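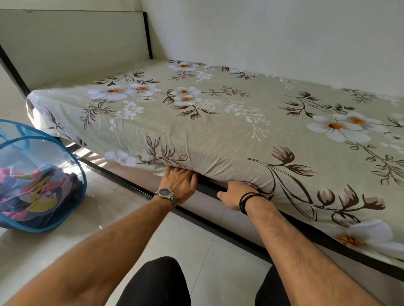

Clenside Account Security Notice, May update (1/9)

Clenside has finished its review of the password-guessing activity reported by members this spring. This thread sets out what was found and what account holders are asked to do.

2/9
The review covered 2,128 accounts that received repeated sign-in attempts from unfamiliar networks. The attempts used email and password pairs taken from breaches at other services. Clenside's own password records were not accessed.

3/9
Of these accounts, 1,643 had no second sign-in step turned on. All of them have been signed out on every device, and their owners must choose a new password at the next sign-in.

4/9
"Reused passwords remain the easiest way in," said Mercy Mfaume, head of account protection. "A password that was exposed years ago on a shopping site will still be tried today."

5/9
Members may now use an authenticator app or a hardware key. Codes sent by text message will be accepted until the end of the year for existing users — new accounts will not be offered this option.

6/9
Sign-in limits have also changed. Repeated failures from one network now lead to a waiting period, and the wait grows with each further failure. Shared offices may notice this. Administrators can ask for a review through the Prumbridge support desk.

7/9
Clenside will not ask for a password or a sign-in code by phone, email or direct message. Several members have received messages that claim to come from "Brouwer Verification." No such team exists at Clenside. Please forward these messages to the support desk and then delete them.

8/9
The filtering rules used during the review were written with Flurkach, whose research lead, Lærke Grímsdóttir, will present the technical findings at the members' briefing. Slides will be posted to the security page afterward.

9/9
Organizations with more than 2,000 seats will be contacted directly about the new sign-in settings. All other administrators will find the settings under Security, then Access. Questions may be sent to the support desk between 8 a.m. and 6 p.m.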